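Robots at the open day

Have you ever met a robot? On Fri 18 August, Pitness opened its doors to families, and nearly 237 people came to look round the workshop!

The robots there don't have faces or legs. They are arms, a bit like yours, with joints that bend and a gripper at the end for picking things up. The gripper has two fingers - that's all it needs to hold a mug.

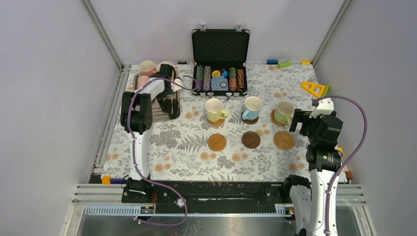 Putting a mug on a coaster is easy for you. A robot has to work out where the mug is, which way the handle points and how hard to squeeze. Too soft and the mug slips, too hard and it might crack!

Sudheer Rajan works with the arms every day. He told us they have been practising with cups since January, and yes, they do drop one now and then. Then they have another go.

Try it at home - pick up a plastic cup using one finger and your thumb, with one eye shut. Tricky, isn't it?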